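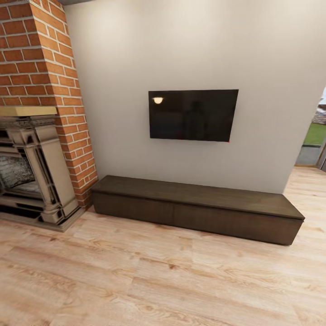
Slide 2 – Planning in a simulated living room

Speaker notes, 2023-05-08

Start with the television. It's switched off, and the glossy screen still shows a ceiling light. Our first depth estimator, trained on flat-shaded rooms, read reflections like that as geometry behind the wall. Pause here, someone usually asks about mirrors (slide 9).

Then the cabinet. Long, low, nothing on top, no handles. The planner treats it as one box. Fine for driving past, no good for opening. Wollix handles the driving, Rathore gets the arm work in October.

Fireplace plinth: the corner juts out at floor level. Say that the old costmap was sliced at 30 cm and missed low edges. We now project everything below the mast into the grid.

Numbers, read slowly:
1,386 rendered rooms in the Jivholm set
112 held out for testing
1,000 planning queries per build

Don't quote success rates yet – the Trondham run used the old controller and has to be redone.

Far right of the view, the glazing. Grass outside, same floorboards running up to the threshold strip. Segmentation by floor colour alone won't find that boundary, so we label thresholds by hand.

Next slide: replanning time. Have the terminal open before clicking.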